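Unit 4: Moisture Regain in Textile Fibers

Regain is the mass of water in a specimen divided by its oven-dry mass, given as a percentage. Moisture content uses the same water mass over the total mass. The two are often confused in lab reports, and the error grows with more absorbent fibers.

Cotton and wool take up water mainly in their amorphous regions. Polyester takes up very little. A blend is estimated by weighting each fiber's regain by its share of the dry mass.
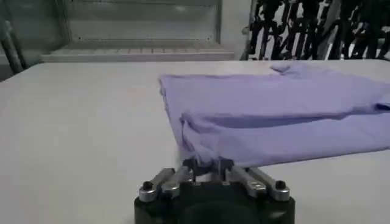
K. Poduval

Regain also depends on the direction of approach. A specimen conditioned from the wet side settles at a higher value than one conditioned from the dry side – this is hysteresis, and it is why standard procedure starts from a dry state.

Worked case. A knit specimen weighs 16 g as conditioned and 14.8 g oven-dry. Water mass is 1.2 g. Regain is 1.2 / 14.8 = 8.1%. Moisture content is 1.2 / 16 = 7.5%.

Before the next lab, read section 13 of the course reader and do problem 37. Report masses to 0.01 g. State the direction of approach in every table – results without it will be returned.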